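Leaching of metals from a former scrap yard soil: column tests with compost and lime
Group 4 project report, Contaminated Land unit
Felista Barasa, Sekar Lau, Leandro Domínguez
Supervisor: Fermín Ocampo

1. Background
The Godoy site is a former scrap yard on the eastern side of Bedton. Vehicles, batteries and mixed electrical goods were broken up there on open ground until the yard closed. The current owner wants to know whether the surface soil can be treated in place or has to be dug out and carted to a licensed landfill. Our project looked at one part of that question: how readily lead, copper and zinc wash out of the soil, and whether a cheap amendment slows this down.

Groundwater was outside our scope. The Skasemlow drain runs along the northern fence and receives overland flow from the site, so runoff and shallow seepage were treated as the main pathways.

2. Method
Soil was collected in April from the former breaking area, air dried, and passed through a 2 mm sieve. Visible metal fragments were removed by hand before sieving. Each column was packed with 300 g of soil over a layer of washed sand.

Three treatments were run:
Control (no amendment)
Green waste compost, mixed through
Compost and agricultural lime, mixed through

Columns were fed with deionised water from the top at a constant rate. Leachate was collected in acid-washed bottles, filtered, acidified and sent to the faculty laboratory for analysis. Colour and pH were recorded at the time of collection.

3. Results
Copper behaved differently from the other two metals. In the compost columns it rose in the first bottles and then fell, which we attribute to dissolved organic matter carrying copper with it. Lead and zinc were lower than the control in both amended treatments. Lime gave the largest reduction in zinc, as expected from the rise in pH.

One control column channelled along the wall and was repacked. Its earlier results are left out.

4. Sources of metals
Site records held by Valtow, the previous operator, list computers and other office equipment among the goods received. Circuit boards and solder are likely sources of copper and lead, although batteries cannot be ruled out.

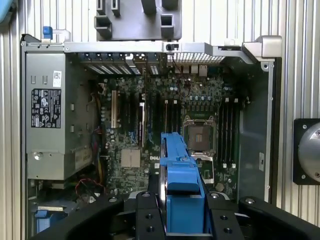
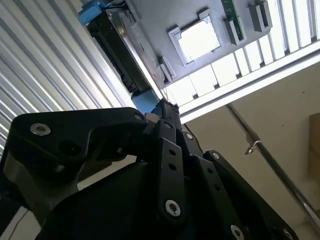
5. Limitations
The columns were short and the flow was faster than natural rainfall. Sieving also removed the coarse fraction, so the results should not be scaled directly to the field. Damián Cáceres has suggested a slower run with wetting and drying cycles — we did not have bench time for this.

6. Recommendations
Lime should be included in any field trial. Compost on its own is not recommended near the drain until the early copper release is better understood. Trial plots should be bunded and the runoff sampled after each storm.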